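Sat am, bench 2

Budget sheet for July needs to go in before lunch so getting this down quick. Left over in the equipment line: 847. Not as much as I thought, the Okine invoice came out of it after all.

What we want, in order:
- spare finger set for the gripper, Pevley quote 110 the pair, carriage on top
- second set of baskets + props for the sorting task
- proper lamp for over the table
- new arm controller licence (Nolturent) - 1,000 a year, so no, not out of this pot

Fingers first. One set only at the moment and if a pad goes we stop dead till the post comes. Asked Breathnach for a price as well, they want 120 but it's in stock and Pevley say three weeks. Inclined to pay the extra tenner. Check the bolt pattern before ordering!! Got caught last time.

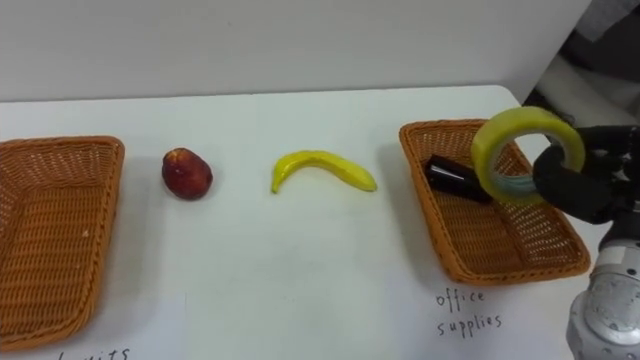 Props are cheap, just buy them. Two categories is fine for now, fruits and office supplies, but whoever does the shopping get a mix of shapes - rings, cylinders, something flat, something squashy. Tape rolls are useful becuase the fingers can go through the hole or round the outside and we want both in the runs. Don't get anything wider than the gripper opens, measure first. Baskets same as the wicker ones if poss, otherwise we're starting the layouts again.

Printed labels instead of pen on the table top? Costs next to nothing, put it under consumables.

Lamp - park it. Light is even enough as is, ask again in teh autumn when it gets dark early.

Licence - needs its own request. Draft one page, why we need it, what happens if we stay on the old version. Nolturent do a trial, find out how long.

To do: ring Breathnach re bolt pattern, get carriage in writing from Pevley, send sheet.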